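Why Does Wood Have Lines In It?

Look closely at a wooden table, a door or a pencil. You will see lines running through it. Some are straight and some are wavy. People call this pattern the grain. It comes from the way a tree grows.

How a tree gets wider

A tree grows in two ways. The tips of the branches and roots get longer, and the trunk gets wider. Just under the bark there is a very thin layer called the cambium. It makes new wood on the inside and new bark on the outside.

In spring, when there is plenty of water, many trees grow fast. The new wood is pale and soft. In late summer growth slows down, and the wood is darker and harder. One pale band and one dark band together make one year of growth. This is called a growth ring.

If you count the rings on a stump, you can find out how old the tree was. Jean Crichton works in the woods at Wasasdale, and she once counted 343 rings on a fallen oak. It took her most of a July morning, and she used pins to keep her place.

From rings to lines

A log is round, but a plank is flat. When a saw cuts along the length of the log, it slices through the rings from the side. The rings then show up as long lines.

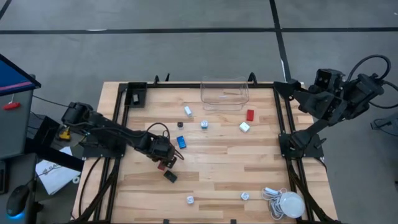 The lines look different depending on where the saw goes. A cut near the middle of the log gives straight lines that are close together. A cut nearer the outside gives wide curves, a bit like the lines on a map of a hill. Knots are the round, dark spots. A knot is the place where a branch once grew out of the trunk.

Why the grain matters

Wood is made of tiny tubes. Most of them run up and down the tree, the same way as the grain. When the tree was alive, tubes like these carried water up from the roots.

You can think of a bundle of drinking straws held together with glue. It is hard to snap the bundle across the middle, but easy to pull the straws apart from each other. Wood is the same. It splits easily along the grain - that is why firewood is chopped from the end.

Wood also changes size. In damp air it takes in water and swells. In dry air it shrinks. It moves much more across the grain than along it, so a very wide board can bend or crack. Many tabletops are made from narrow strips glued side by side. 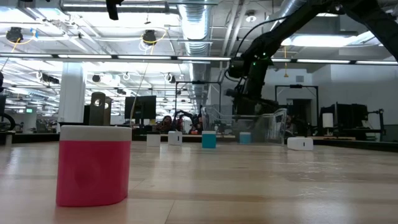
Isla MacLeish makes tables in Desetport. She lets her boards sit in the workshop for 4 weeks before she glues them, so they can get used to the air in the room. A table might have 40 strips in it, and she checks the grain on every one.

Try it yourself

Put a sheet of thin paper over a piece of rough, unpainted wood. Rub the side of a crayon across the paper. The lines of the grain should start to show. Try it on two or three kinds of wood and write the name of each one on the back.

Words to know

Cambium - the thin layer under the bark where a tree makes new wood.
Grain - the pattern of lines in wood.
Knot - a mark left where a branch grew.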